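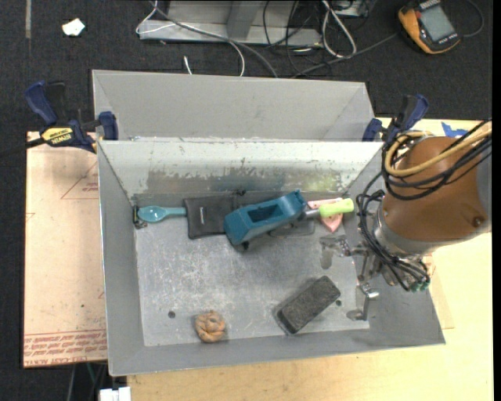 3.2 Démonstration par télécommande

1. Vérifiez que le bac avant est tenu par les deux serre-joints. Laissez les objets là où ils se trouvent au fond.
2. Dans Cleltora, ouvrez une session et choisissez « Saisie en bac ».
3. Amenez la pince au-dessus d'un seul objet — par exemple la cuillère — et descendez lentement.
4. Fermez, montez, attendez 3 secondes, puis validez.

Remarque : il faut enregistrer 13 démonstrations par objet.

Attention : ne mettez jamais la main dans le bac quand le bras est actif.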